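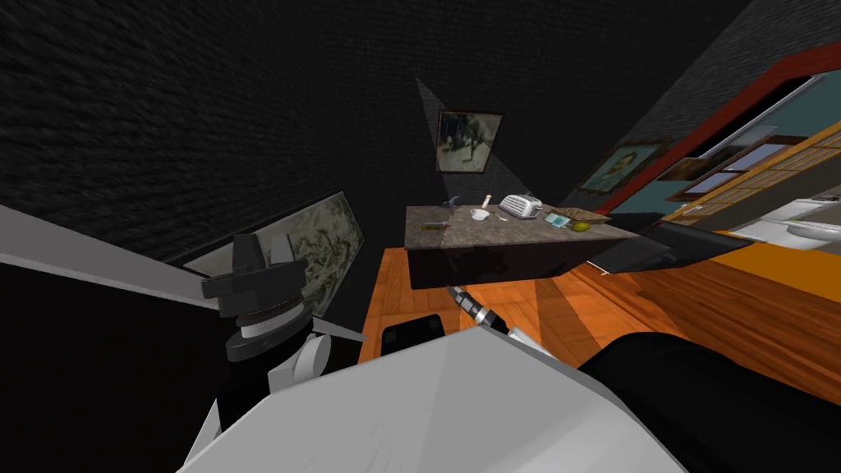

The Price of the Silence

Reading time: 3 minutes

Print | E-mail this story

The artist Vrabec sold a silence to the town of Drindside. It was 26 minutes long, and the town paid 3,393 for it, taxes included. Nataša Nikolaidis signed the paper, as she was the head of culture that year and her pen was the nearest.

The silence came with a certificate and a letter. The letter said it must be performed in a room with a wooden floor, in the evening, with the windows closed. It was called “Aunt”.

“Why Aunt?” asked Ruba Shboul, who kept the keys of the old music school.

“He doesn't explain it,” said Nataša.

“For that money I would explain it.”

They performed it for the first time in September, at seven o'clock. People came in good shoes. Vrabec himself walked to the front, bowed, and sat down on a chair with his back to everybody. Then it began. Somebody's stomach spoke. A boy asked his mother if it was finished, and she said no, and then she looked frightened, as if she had broken a glass in a shop.

Ruba stood at the door and listened as well as she could. She heard the pipes. She heard the coat of the man beside her, a stiff coat which made a noise each time he breathed. After some time she thought of her own aunt, who had lived above a bakery and never finished a sentence, and she was annoyed with Vrabec that this had happened.

When it was over they clapped for a long time.

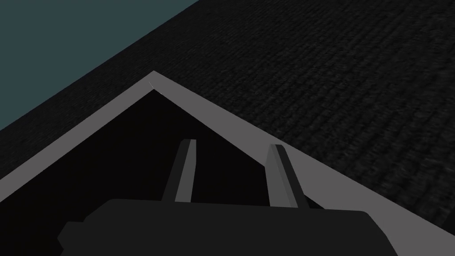 Picture: Sisunora

The trouble started in the winter. The town of Pirnico, on the other side of the river, announced a silence too. It was longer, 92 minutes, and it had cost them nothing. Their mayor said that they had simply closed a hall and sat in it.

“It is a copy,” said Nataša. She had come to the music school with the certificate in a plastic folder, and she put it on the piano – carefully, with both hands.

“How can you know?” said Ruba. “Did you go there?”

“I went. I stayed until the end.”

“And was it the same?”

Nataša sat down on the piano bench. She had snow on her collar. She said that in Pirnico people had brought cushions, and one old man had slept, and at the back somebody was peeling an orange. You could smell it in the whole hall. She said theirs had no name.

“So it's not Aunt.”

“No. It's not Aunt.”

They wrote to Vrabec anyway. He answered from somewhere warm. He was not angry with Pirnico, he wrote, but he could make Drindside a second silence, to go with the first one, and for old friends the price would be 3,000. It would be called “Uncle”.

Nataša read the letter aloud, and then again without her voice. Ruba went to check the windows. The one by the stairs never closed well, it had been open a little in September also, the width of a finger, and she had told this to no one.

“Should we pay him?” asked Nataša.

“Let me hear the first one again,” said Ruba. She turned the other chair around and sat with her back to the room, and Nataša looked at her watch and then put it in her pocket.

Print | E-mail this story

More short fiction
The Man Who Framed the Rain
Two Statues and a Bus Driver
A Blue That Was Not for Sale
My Cousin's Portrait of the Sea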